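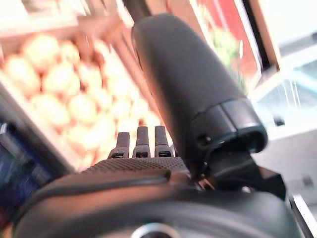
Re: [shop-floor] Loose produce crates near the entrance

From: Gaëtan Texier
To: shop-floor list
Time: 7:20

Hello all,

Thank you Nadège for your message. I answer between your lines, I hope it stays readable.

Nadège Guillot wrote:
> I would like that we decide before the end of August how we fill the
> loose produce crates. At the moment every shop does it in its own
> way. In Conora the crates are filled to the top in the morning and
> not touched until the evening. In Bident they are filled by half.
> Which one do you prefer, and why?

In our shop we tried both. With the full crate the display is beautiful at opening, I agree, and the customers take more easily from a big pile. But the fruit at the bottom carries all the weight, and we find the bruised apples only when we arrive there, which can be after three days. With onions it is less serious, but the dry skins fall down between them and make a layer that holds the humidity.

So now we build the pile over a false bottom. We turn an empty Lemaire tray upside down inside the crate, we put a sheet of brown paper on it, and then the produce. From the aisle it looks the same as a full crate. We refill at 8, at noon and at 3 in the afternoon if it is necessary. Baptiste was against it at first, because of the extra work, and he can write his opinion himself if he has changed it or not.

> Second question, what do you do with the old stock when you refill?
> I have seen people pour the new box directly on top.

This is the point where I would insist the most. Please do not pour. Take out what is left, put it in an empty box, wipe the tray, change the paper if it is stained, then put the new produce first and the old produce on top and in front. It takes me seven or eight minutes for one crate of onions, a little more for apples because they must be placed by hand. A soft one goes out immediately. If you hesitate, press gently near the stem.

The skins of the onions I collect with a small hand brush. The Clolico brushes we received are too hard for the paper but they are good for the floor.

> Third, can we put onions and apples side by side? The colors go well
> together and the customers like it.

I understand the idea, the yellow ones are pretty together, but I would say no. The apples can take the smell of the onions, and also people confuse the price labels when the two crates touch each other. In our shop we put the onions near the garlic and the potatoes, on the side away from the door, and the apples near the pears. If you have only one stand, please leave at least one crate of something else between them. Squash is good for this purpose.

> Last thing, Romain asks who has the spare crates.

There are 20 of them in our back room, folded, behind the paper bags. Some have a broken corner but I did not sort them yet. Romain Bodin can come for them in any morning after the delivery, it is better to call before so that the passage is free. I would like to keep 3 for myself, the others can go.

One question from me also. Sylvain, do you still have the model for the price cards with the bigger letters? Our older customers complain that they cannot read the origin, and I have lost the file when we changed the computer.

Best regards,
Gaëtan

PS: the paper sheets for the trays are almost finished. If somebody orders, please add two packs for us.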